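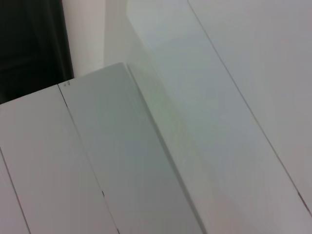
Can a robot arm put together flat-pack furniture or line up panels without someone standing next to it?
In a fixed cell with known parts it can. In a house it still needs a person close by for most of the job.

bevel_edge
Depends what you mean by "put together." Our shop in Wunmont runs a Curngate arm on cabinet sides. Pick, place, push to the stop. It does 636 panels between service calls. Change the panel width and it needs a new program.

torque_nm
That's a jig doing the hard part. Take the stop away and ask it to close a seam by feel.

bevel_edge
Agreed on the jig. I don't see why it disqualifies the machine. People use jigs too.

matte_finish
White on white is the worst case I've worked with. Flat finish, soft light, no texture, so depth drops out over most of the face. The only usable features are the dark seam lines and whatever highlight the beveled edges give you. We ended up tracking the seams.

kerf3
Does seam tracking hold up when the joint opens partway along?

matte_finish
Poorly. The line gets thicker and the fit shifts toward the gap. We reject those points and refit. With 3 good seams running parallel you can recover the angle. With one you can't.

torque_nm
And wiping the same panels down? My sister-in-law has a Zikix unit for that. It wipes well and misses the step where one panel sits higher than the next.

kerf3
Force control handles a step if you slow down. Blackwood's August firmware added it.

torque_nm
Slow is the problem. I can do that surface in two minutes by hand.

bevel_edge
You also stop after five of them. The arm doesn't.

matte_finish
kerf3, do you have the force limits you used? Ours chatters on the bevel.

kerf3
Will post them tonight.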